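La cláusula del ratón

La norma interna de Wollutov para la recogida de demostraciones manuales tenía 307 páginas y había sido redactada, según la portada, «para agilizar el trabajo». Haiyan Long la llevaba en la mochila desde que entró en la empresa y le había cogido el cariño que se le coge a una piedra en el riñón.

Aquella mañana de marzo la acompañaba Sushil Pal, auditor de la casa Ronitz, que venía a comprobar si la norma se cumplía. Sushil era un hombre amable con una carpeta. Saludó, preguntó dónde podía dejar el paraguas y abrió por el capítulo de objetos de sobremesa.

«Aquí dice que el operador deberá familiarizarse con el objeto antes de la primera toma», leyó.

«Es un ratón», dijo Haiyan.

«¿Se ha familiarizado?»

«Llevo veinte años con uno en la mano.»

Sushil escribió algo que le ocupó más de una línea.

Trabajaban en la terraza porque el capítulo sexto exigía variedad de entornos y las oficinas de Wollutov solo ofrecían uno, beige. La mesa era redonda, el ratón era negro y la alfombrilla, de color lavanda, la había elegido el departamento de compras por motivos que la norma no recogía. Haiyan sostenía la pinza con las dos manos. El futuro robot, que vivía de momento en una presentación del director comercial, aprendería algún día de aquellos gestos. O eso ponía en la diapositiva.

El procedimiento era sencillo. Acercarse despacio, cerrar los dedos sin golpear, levantar, llevar, soltar, retirarse. La norma le dedicaba cuarenta páginas y un diagrama de flujo en el que, si una seguía las flechas con buena fe, acababa volviendo a Recursos Humanos.

«Una cosa», dijo Sushil. «En el punto dos pone que el objeto se agarrará de manera natural. ¿Natural para quién?»

Haiyan bajó la pinza. Llevaba meses esperando que alguien hiciera esa pregunta y ahora le daba pereza contestarla.

«La versión anterior decía "natural para el ratón"», explicó. «La corrigieron.»

«¿Y qué pusieron?»

«Quitaron el ratón.»

Sushil asintió como quien ha visto cosas peores - y las había visto, en Dirkesholm, donde una planta entera paró dos días porque el manual pedía que los brazos se detuvieran «ante cualquier duda» y alguien se la tomó por el lado filosófico. Pasó la hoja, se colocó detrás de Haiyan, a la distancia reglamentaria, y le hizo una seña para que empezara.

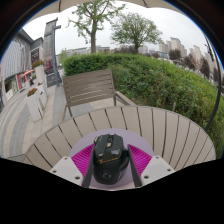
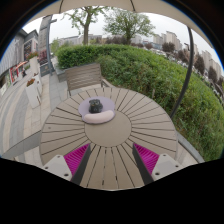
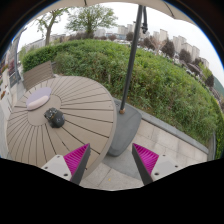

«¿Cuándo se da por terminada una demostración?», preguntó Sushil.

«Cuando el objeto queda apoyado, los dedos están abiertos y la pinza se ha apartado lo bastante para no rozarlo. Si se corta antes, el robot aprende a coger cosas y a quedarse con ellas.»

«Eso no está en la norma.»

«Está en la mía.»

Sushil cerró la carpeta con un dedo dentro, para no perder la página. Quiso saber cuál era la suya. Haiyan sacó del bolsillo una cartulina doblada, escrita a lápiz por las dos caras, y se la entregó con cierta vergüenza, como si fuera una receta de croquetas.

La cartulina decía que no se repite una toma porque haya salido fea. Decía que los fallos se guardan y se marcan como fallos, que nadie graba con prisa por irse a comer y que, cuando el objeto se resbala, se anota que se ha resbalado en vez de inventarle una intención. Decía también que los cristales de las cámaras se limpian con el paño y jamás con la manga. Esto último estaba subrayado. En una esquina, con otra letra, alguien había añadido: «ni con la manga de otro».

«¿Quién más la usa?»

«Todos.»

«¿Y la norma?»

«La norma la firmamos.»

Hubo un silencio que Sushil empleó en leer la cartulina otra vez. Luego hizo una cosa que no debía, porque el auditor de Ronitz observa y no toca: pidió probar la pinza. Haiyan se la pasó. Él se acercó al ratón con una delicadeza de relojero, cerró demasiado pronto y lo empujó medio palmo por la mesa.

«Fallo», dijo Haiyan. «¿Lo guardamos?»

«¿Es obligatorio?»

«Cara de atrás, tercera línea.»

Lo guardaron. En el archivo había hasta entonces 3.558 demostraciones, todas perfectas según el informe trimestral, ya que el sistema oficial carecía de casilla para las otras. La de Sushil entró con una nota en el campo de comentarios, que era donde el equipo llevaba tiempo escondiendo la verdad. «Cierre anticipado, objeto desplazado, operador invitado», tecleó Haiyan. Él pidió que quitara lo de invitado. Ella lo dejó.

Repitió el gesto hasta que le salió. Al levantar por fin el ratón soltó un ruidito de satisfacción, impropio de su cargo, y lo mantuvo en alto más de lo necesario.

«Ahora hay que soltarlo», le recordó Haiyan.

«Ya, ya.»

A mediodía bajó a verlos Alvarado, el autor de la norma, que tenía por costumbre visitar el campo cuando el campo estaba cerca del restaurante. Preguntó si el texto resultaba claro. Sushil dijo que era muy completo. Alvarado, que solo oía los adjetivos, se puso contento y anunció que preparaba un anexo sobre alfombrillas.

«Quizá convendría», dijo Sushil, «incorporar las prácticas del equipo.»

«¿Qué prácticas?»

Haiyan miró el seto. Sushil abrió la carpeta, sacó la cartulina y la leyó en voz alta, despacio, saltándose lo de las croquetas, que en realidad se le había ocurrido a ella y no figuraba en ninguna parte. Alvarado escuchó con la cabeza ladeada. Al llegar a la manga se miró la suya.

«Me gusta», dijo. «Pero es corto. Esto hay que desarrollarlo.»

El anexo C se publicó antes del verano. Ocupa sesenta y una páginas, define «manga» en dos apartados y remite al capítulo sexto para los casos de chaleco. A los operadores se les pidió que lo firmaran, y lo firmaron. Haiyan volvió a copiar la cartulina, porque Sushil se había llevado la original a Ronitz dentro de la carpeta y no contestaba a los correos en que ella se la reclamaba.

Contestó al cuarto. Decía que la tenía en la mesa, que la consultaba a menudo y que, si no era molestia, le explicara una palabra de la tercera línea que con el lápiz se había borrado un poco.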